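The repair promise that stops at the till

Flimside says its new desktop will last ten years. I have heard that one before, usually from firms that glue the lid down. The parts list, out since July, is long, and a replacement power supply costs £385 – more than many people would pay for a used machine that works.
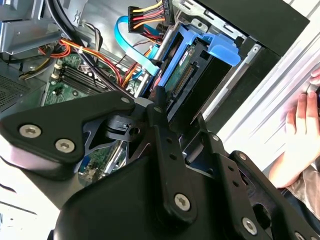
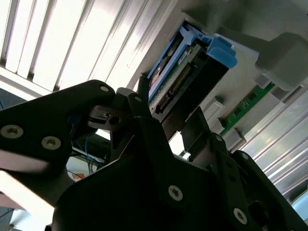
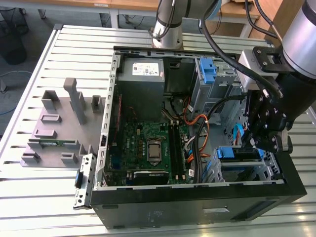 The inside of a desktop tower.

Drulstead, the repair chain, charges another £200 to fit it. Who is going to pay that on a computer that cost £700 new? Felter at least publishes its prices before you buy. A right to repair is worth little if the sums send you back to the shop, and so far I see no sign that the sums have changed.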